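Print | E-mail this page

Keep the Good Plates Out

My building is two blocks from the Weltitz outlet and every Friday people haul home another boxed set for company. Then it goes up on the top shelf. For who? Eat off it.

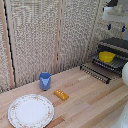
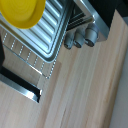

Matching is overrated

A 40 piece set sounds sensible till you break 2 bowls. Then the line is gone and your stuck. I paid $78 for mine, used it maybe at Thanksgiving. Dumb. The floral one from the thrift bin gets used daily and I like it more.

Stores love the word "entertaining." Ovura has a whole wall of it. Kongkaew too, up to $251 a box. Most of us are feeding a kid and ourselves at 6:30, standing up half the time. Toast counts as dinner. It can go on the nice china.

Chips happen. So what. Sand it, put a plant on it, move on. My aunt's gravy boat sat in tissue for decades and teh handle came off anyway.

Print | E-mail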